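Teaching the arm to pick from a bin, by hand and by remote
Posted 29/07/2020

So a few of you asked how I get demos into the arm without losing my mind, and I keep promising to write it up, and here we are. This is the way I do it for bin picking. If your job is pouring or wiping or plugging things in, most of it carries over, but you'll want different habits at the end of the motion.

I use two methods. The first is hand guiding, where you put the arm in its floaty mode, grab the wrist and walk it through the pick yourself. The second is remote control. I run a little program I call Dradura that reads a 3D mouse and nudges the gripper around. Hand guiding is faster to learn and gives you lovely smooth paths. Remote is slower, but your own arm stays out of the camera view, and that matters a lot if you're training on pictures!

My advice is to start by hand for one afternoon, just to feel where the joints get stiff. Then switch to remote for everything you plan to keep.

Getting the bin ready

Clamp the bin. Please clamp the bin. I recorded 115 demos once with it just sitting on the table, and it had crept sideways a tiny bit with every bump, so the whole batch went in the trash. A plain bar clamp on the rim is plenty.

Then pick objects that are annoying in different ways. You want something that rolls, something long with a handle, something lumpy, something with pointy bits. If everything is a neat little box, the arm learns neat little boxes and falls apart the first time it meets a hairbrush.
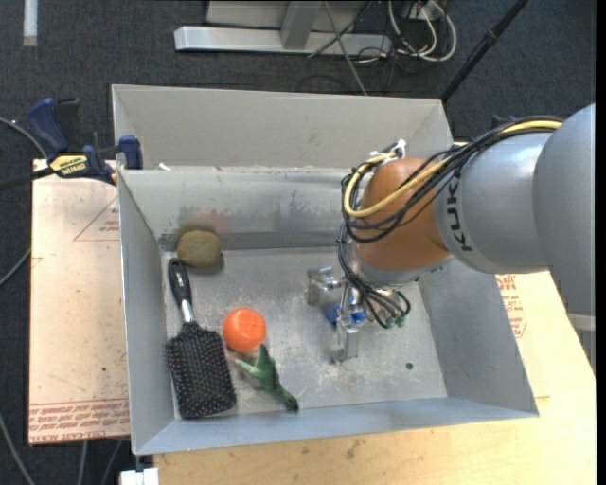
Spread things out for the early demos and save the piles for later. I also leave an object or two close to a wall on purpose, because those picks need a different approach angle and you want plenty of them in the set.

Recording a pick

1. Drive to your start pose. Same one every time, high enough that the fingers clear the rim.
2. Start the recording, then wait a beat before you move.
3. Come in over the object and sort out the wrist rotation while you're still up high. Twisting down low is how you end up knocking everything into a corner (ask me how I know).
4. Go straight down, slowly. Close. Wait another beat.
5. Lift straight up until you're clear of the rim, then move off to the drop spot.
6. Stop the recording and mark it good or bad right away, while you still remember.

Watch your cables while you do all this. The loop at the wrist needs enough slack for the full rotation, but if it hangs too low it'll snag the rim on the way out. I turn the last joint both ways before every session and just look.

How many do you need?

More than you'd like! My current set, Zerurstead, has 1,087 recordings, and I kept 758 of them after going through the lot. I tried training on fewer and the arm would hover over things looking unsure of itself. Keep the bad ones in their own folder too, they're handy later for teaching it what a miss looks like.

Take a break after every 3 bad demos in a row. You get sloppy, the sloppiness goes right into the data, and then you're teaching the robot to be tired.

Next time I'll get into replaying the demos at full speed, including the bit where you keep one hand on the stop button.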